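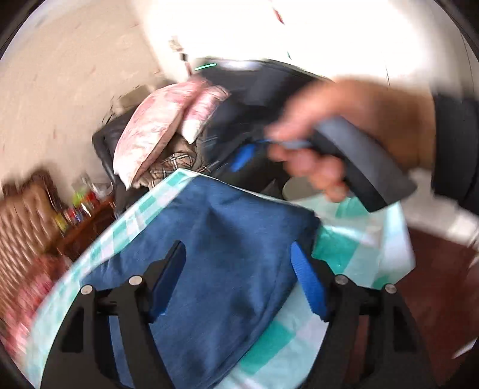
Did anyone's hours get cut once the folding machines came in?

Piyumi Liyanage
Hours stayed the same at our laundry, Flosano, but the work moved. Before, 8 of us folded all shift. Now two feed the machine and the rest of us sort, mend and check seams – I like the mending, I miss the talking. Ask your manager who gets trained first, and get it in writing!

Debashish Khan
Depends on the place. Mine went from 16 people on nights to 70 emails about "flexibility" lol. Still there though.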